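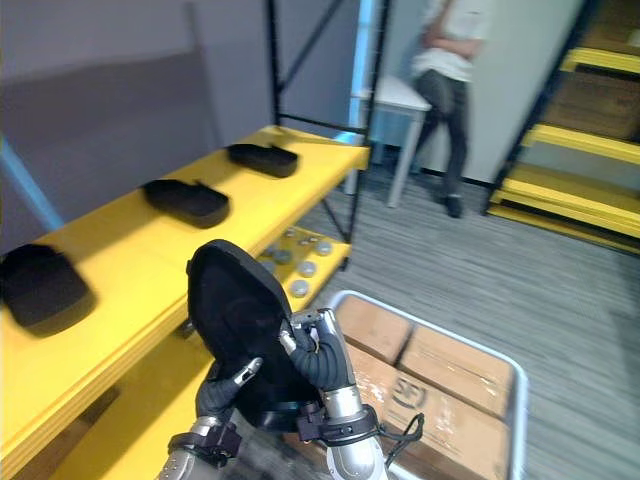
Call for Participants: Two-Arm Handling Project, Student Robotics Club Grendus

The student robotics club Grendus is looking for seven new participants for its handling project. The project starts in May and continues through the summer break. You can apply if you study at any school or college in Skikness or the towns nearby, and you do not need to study engineering. Two of our present members study nursing and one studies music.

What the project is

We teach a robot with two arms to take soft and hard parts from a shelf, turn them, and put them down in the right place. It sounds like a small task. For a person it is small. For the robot each padded part is a new problem, because it bends a little under the fingers and it does not always come back to the same shape. If the left hand presses too much, the part turns in the right hand. If the left hand presses too little, the part slides.

The robot learns from recordings. A member of the team guides the arms through the task, the computer stores the movement of all joints together with the camera view, and later a program is trained on these recordings. Last term the team stored 3,867 recordings. After checking, 2,384 of them were good enough for training. We want the new group to bring these two numbers closer together, and this is the main reason for this call. We do not need only more recordings, we need more careful ones.

The work with the robot is slow and it asks for patience. In one session of two hours you may repeat the same pick many times with small changes: the part a little farther back on the shelf, the part turned around, the shelf moved by a hand's width. Please think about this before you apply. Some people find it calm and pleasant, other people are bored after the second session, and both are normal.

The places

We have three kinds of places. You may write in your application which one you prefer, but we can not always follow the wish.

Operators (four places). You guide the arms and make the recordings. You learn how to begin each recording from the same position, how to move at an even speed, and when to stop and mark a recording as failed. Good hands and good attention are more useful here than knowledge of computers. Everybody who works as operator also spends time as a second person, who stands near the robot, watches the work and calls a stop when it is necessary.

Checkers (two places). You look through the recordings and decide which of them go to training. You write short notes about the errors, for example "right hand closed too early" or "part touched the upright of the shelf." The notes must be written so that the operator understands them one week later. A large part of this work can be done from home after the first month.

Training and code (one place). You help Mai with the training runs and with the small tools around them. For this place you should be able to read and change a Python program without help. Experience with Linux is welcome. Experience with machine learning is not required, but you should be ready to read about it in your own time.

What we expect

You can come to two sessions per week, one of them after 5 p.m. The exact plan is made together with the group when we know who is in it.

You stay at least until the end of the summer break. We understand that life changes, but the first weeks are mostly teaching, and it is hard for the team when a person leaves directly after.

You are 16 or older. If you are under 18, one of your parents or your guardian must sign the permission form, and you work only when an adult supervisor is in the room.

You can follow instructions in English. Our own English is not perfect also, so please do not be afraid of this point. Inside the team you will hear several languages, but everything that is written in the recording log must be in English.

You wear closed shoes in the workroom. Long hair is tied back, and loose scarves, necklaces and wide sleeves are not permitted near the arms.

What you get

The project is not paid. We say this early in order that nobody is disappointed. Members who travel from outside Skikness can ask for the bus ticket to be paid back, and for this you must keep the ticket.

You get a proper introduction to the robot and to the safety rules, with a short practical test at the end. You get a written confirmation of your hours, and many schools accept it as an internship or as project credit. Please ask your own school first whether it does, we can not promise it for them. If your school has its own form, bring it at the beginning and not in the last week — it is difficult to sign for hours that we did not write down.

At the end of summer the whole group goes to the Vorkia meeting, where student teams show their handling tasks to each other. It is a friendly competition. Each team receives a shelf with parts which it has not seen before and has one hour to prepare. Last year our robot dropped the first part and then did the other ones well, and we came in the middle of the list. Travel to Vorkia and one night in the hostel are paid by the club.

A session, so you know what to expect

The door is opened fifteen minutes before the session. First the operator and the second person go through the start list together: emergency stop, straps, cables, fingers, camera. Every cable at the wrists must have enough length for the full turn of the hand. A cable that is too tight has ended more sessions for us than any error in the program.

Then the parts are placed on the shelf according to the card for this session. The card says which position and which direction. Please do not make it nicer than the card says. If the card asks for a part that stands crooked near the back end, it must stand crooked near the back end.

After this come the recordings, in blocks of twenty minutes. Between the blocks the two people change places. We are strict with this, because the attention goes down before you notice it yourself. In the last fifteen minutes you write the log, put the parts back in their boxes and bring the arms to the rest position.

Food and drinks stay in the corridor. Water in a closed bottle is allowed at the computer table, but not on the shelves.

Who is responsible

The project is led by Birgit Rothe. She gives the introduction, makes the weekly plan and takes the safety test with each new member. Mai is responsible for the computer side and for the storage of the recordings. Both will be present at the open evening, and you can ask them everything, also things which you think are too simple.

Open evening

Before the deadline we hold one open evening in the workroom, from 6 p.m. to 8 p.m. You can watch a block of recordings and try the guiding of the arms for a few minutes yourself. You do not need to come in order to apply, but in the past years almost all people who stayed long in the team had first been at the open evening. The day is written on the door of the workroom and on the club page. Please register there, the room is not big.

How to apply

Send us one page, not more. We would like to read:

Your name, your age, your school or college and what you study there.
Which of the three places you prefer, and whether you would take another one.
On which afternoons and evenings you are free.
Something that you have practiced for a long time with your hands. It can be an instrument, sewing, repairing bicycles, baking, anything. Tell us how you noticed that you became better.
For the place in training and code: a link to a small program that you wrote, or the program itself. It does not need to be about robots.

We do not ask for grades and we do not ask for a letter from a teacher. A photo is not needed.

You can give the page to Birgit Rothe in person at the open evening, or send it by the application form on the club page. After the deadline we invite some of the applicants to a short talk of twenty minutes, in which you also try one simple task with the arms. It is not a problem if the part falls down in this task. We look at what you do next, and if you can describe what happened.

All applicants receive an answer, also when it is a no. If you have applied before and did not get a place, please apply again; two of our operators came with the second application.

If you use a wheelchair or need some other arrangement, write it in the application or tell us before the open evening. The workroom is on the ground floor, and the guiding station can be set lower. The door to the corridor is heavy, so somebody will wait there to open it.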